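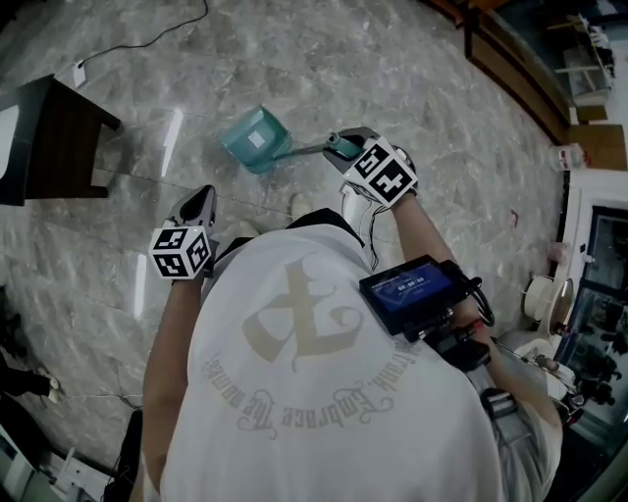 A teal dustpan on a shiny marble floor.

Filed under: How Things Work > Around the House

Where does all the dust come from?

I swept my kitchen floor in Corkton this morning. By teatime there was fluff under the table again! I live on my own and I hadn't even made toast. So where does it come from?

Dust is a big mixture. Some of it is tiny flakes of skin (yours, mine, the cat's). Some is fibres that rub off jumpers, socks and carpets. Then there's soil from your shoes, crumbs, bits of hair, and in April a fair bit of pollen that floats in when somebody opens a window. Most of the pieces are so small that you only notice them once lots of them have clumped together. My gran called those clumps "drunders", and I still do.

Smooth floors show dust up more than carpets do. Marble tiles like the grey and white ones in the photo are polished, so there's nothing for the fluff to hang on to. Every time you walk past, you make a little breeze, and off it rolls until it bumps into a wall or a table leg. That's why corners are always the worst bit.

Now for the dustpan, which I think is rather clever. Look at the front edge of yours at home. It's probably thin and flat, so that it can sit right down against the floor and the dust can slide up over it. If you lift the handle too high or too low, you get a gap, and you're left with that annoying line of dust that won't go in. You know the one!

I've got a way of beating the line. Sweep towards the pan, then pull the pan back a tiny bit and sweep again. Do that 2 or 3 times and the line gets thinner each go. A slightly damp piece of kitchen paper will pick up whatever is left.

Try this: sweep one room, tip the dust on to a sheet of white paper and look at it through a magnifying glass. Can you find a hair? A thread? What colour is it, and does it match anybody's socks? I found 9 different colours of fluff in mine, and I'm still puzzled by the orange. Wash your hands when you've finished, and don't sneeze on it like I did.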